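Participants wanted: household chores and small robot arms

Penlow site, Craddock Street entrance
Paid sessions, daytime and evening
Starting in February

Omard is looking for 42 adults to help us find out which kitchen chores a small robot arm can do to a standard that ordinary people would accept. We are not after engineers. We want people who wash up, wipe benches and put cups away at home, and who have an opinion on whether the job has been done properly.

The study is called Drandis. It deals with short, dull tasks: moving a mug, hanging it up, standing it back where it belongs, clearing a surface. A person does these without thinking. Machines are still slow at them and get them wrong in ways that are hard to score from a computer log. A log can tell us that a mug ended up in the right spot. It can't tell us whether you would leave it there or go back and fix it. 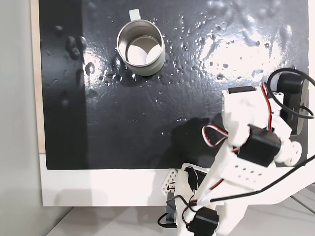

Steel mug on the black sheet, with one of the small arms.

What you would do

Each participant comes in for one session of 66 minutes, including a short break. You will watch the arm attempt a set of chores and mark each attempt on a paper form. You will then do the same chores yourself, at your normal pace, on the same bench. At the end we ask you a few questions about where you would trust a machine like this at home and where you wouldn't. There are no right answers, and a low mark for the robot is as useful to us as a high one.

Shiny surfaces and metal rims give the cameras trouble, so a fair share of the tasks use them. Handles are the other hard part. A mug can be easy to pick up by the body and hard to pick up by the handle, and we would like your view on which way looks right to you.
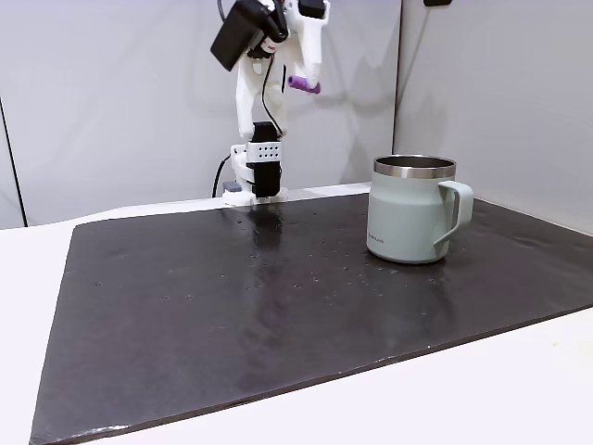 Green insulated mug with a squared handle, towards the back of the mat.

Who can take part

You need to be 18 or over and comfortable reading and speaking everyday English. You should do at least part of the housework where you live. You can sit or stand for the session, and the bench height can be changed. People with limited grip or reach are very welcome, as they are among those who might get the most use from this kind of help. Please tell us beforehand if you need anything set up differently.

You can't take part if you work for Omard, live with someone who does, or have been paid to test a robot in the past year.

Safety

The arms are small and move slowly. A staff member stays at the bench the whole time with a stop button. You will never be asked to put your hands near an arm while it is switched on. Closed shoes are required, and long hair should be tied back. No hot drinks or sharp knives are used in any task.

Payment and travel

You will be paid by bank transfer after your session, and the full amount is paid even if you decide to stop early. The rate is set out in the information sheet, which we send before you book. We also cover local bus or train fares. There is free parking behind the building, and the room is on the ground floor with step-free access from the street.

Your information

We record the bench and your hands, but your face is kept out of view. Your form carries a number in place of your name. You can ask us to delete your recording at any time up to the end of the study, and you don't have to give a reason.

How to apply

Write to Alcides Cáceres, Study Coordinator, Omard, Room 1202, Penlow, or leave a note for him at the front desk. Tell us your name, a phone number and whether mornings, afternoons or evenings suit you best. Evening sessions start at 6 p.m. and fill up first. Please also list any chores you really dislike – we use these lists when choosing tasks for the next round.

We aim to reply within nine working days. If all places are taken, we will ask whether you want to go on the waiting list.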